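Seren Rees
2023-08-08

I spent the last year going through the old parish water records for Ullow. A few people asked what was in them, so this is a short thread.

The records run to more than 300 loose sheets, kept in two boxes. Most are receipts. The rest are complaints, and the complaints are better reading.

Ullow had one public well until the Barbosa family paid for a second at the top of the hill. The second well was 108 feet deep and took two summers to dig. The first summer they hit rock and stopped.

The clerk wrote down every bucket fee for the first month, then gave up and charged each house a flat rate. The households on Erkik Lane refused to pay it. Their argument was that they were downhill and already had a spring.

The spring dried up that October. The clerk recorded this in one line and did not comment — the next entry is Erkik Lane paying in full.

Something I had wrong for years: I thought the stone trough outside the old bakery belonged to the first well. It came from a farm at Vosamlow and was hauled over on a sledge. There is a receipt for the rope but none for the trough.

The handwriting changes four times. The second clerk abbreviates everything, including his own name, so I still can't tell you what it was. If anyone has family papers with the initials T. B., please write to me.

Spelling is a problem too. Ullow appears as Ulow, Ullough and once as Hollow. If you are searching for ancestors here, try all of them before you decide they aren't there.

Piped water reached the lower houses first. The hill waited another nine years, and the well stayed in use the whole time. The cover on it now is modern. The iron ring set in the stone next to it is original.

I've typed up 100 of the sheets so far. The typed text keeps the original spelling, with the modern place name in brackets. Damaged words are marked with a dash and a question mark, and I have not guessed at any of them.

The maps are slower. Two of them disagree about where the lane ran before the bridge was built, and I haven't found a third to settle it.

Next up is the letters bundle. It is thin, mostly about who was supposed to replace the rope. 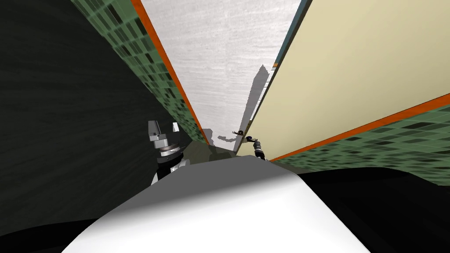
I'll post the letters as I finish them, oldest first. Corrections are welcome, especially on family names.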